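Fórum Dovimwood › Automação › Normas e boas práticas
Tópico: Pegar processador com garra – que regra vocês seguem?

plitix_manut
18 de agosto de 2021
Estou escrevendo a instrução de trabalho da célula de montagem aqui em Jilville e queria comparar com o que vocês usam. O assunto é manuseio de CPU e memória com garra de dois dedos.
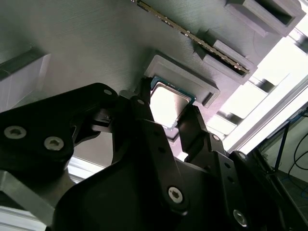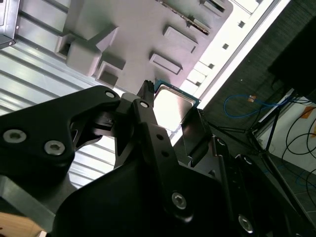 Processador e garra aparecem em todas, a próxima com o gabinete aberto.

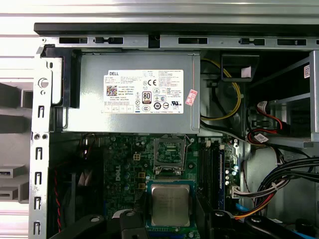
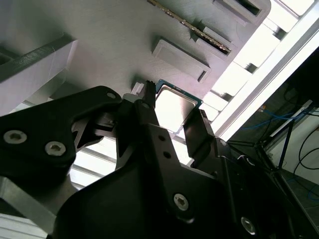 A minha proposta de regra tem 4 itens: contato só pela borda do processador, nada encostando na face dos contatos, soquete inspecionado antes de cada inserção e parada automática se a força passar do limite. O terceiro é o que mais me preocupa. Na foto do gabinete o soquete está vazio, com os pinos expostos, e o processador está apoiado na placa logo abaixo dele. Pelo meu texto, essa condição só seria permitida com o braço em velocidade reduzida. Falta decidir se isso vale também para o painel cinza de treino, que não tem pino nenhum para entortar.

Isah
Vale para os dois. Se você cria uma regra para o painel e outra para a placa de verdade, o operador vai misturar. Aqui tivemos 3 soquetes perdidos em um mês e em todos o programa tinha sido copiado do dispositivo de treino sem revisão.

rebimboca92
Discordo. Velocidade reduzida no painel só atrasa o ajuste. O que precisa é bloquear a cópia do programa: receita de treino não carrega na célula de produção. Isso é controle de versão, não é regra de manuseio.

Isah
Concordo com o bloqueio, mas ele não substitui a outra. Bloqueio alguém desliga.

Si-eun Nam
Duas observações sobre o texto. "Contato só pela borda" precisa dizer qual borda. O substrato é fino e, se o dedo pega no dissipador metálico em cima, a força vai para outro lugar. Eu escreveria a cota e colocaria um desenho. A segunda é ESD: não vi nada na lista. Ponta de dedo preta não quer dizer material dissipativo. Tem que medir e registrar – no nosso caso a medição é repetida em novembro e a cada troca de ponta.

plitix_manut
Bem lembrado, ESD está em outro documento, mas vou citar. Quanto à cota, ainda não tenho. Alguém usa valor fixo?

rebimboca92
Uso 2 mm para dentro, no máximo, e só em dois lados opostos. Não tirei de norma nenhuma, foi o que funcionou aqui.

Si-eun Nam
Então escreva como parâmetro interno. Auditor pergunta de onde veio.

plitix_manut
Certo. Fica assim por enquanto: velocidade reduzida nos dois, receita de treino bloqueada na produção, cota como parâmetro interno e referência ao procedimento de ESD. Coloco a revisão aqui quando o pessoal da segurança devolver.

rebimboca92
Continuo achando exagero no painel, mas o resto está bom.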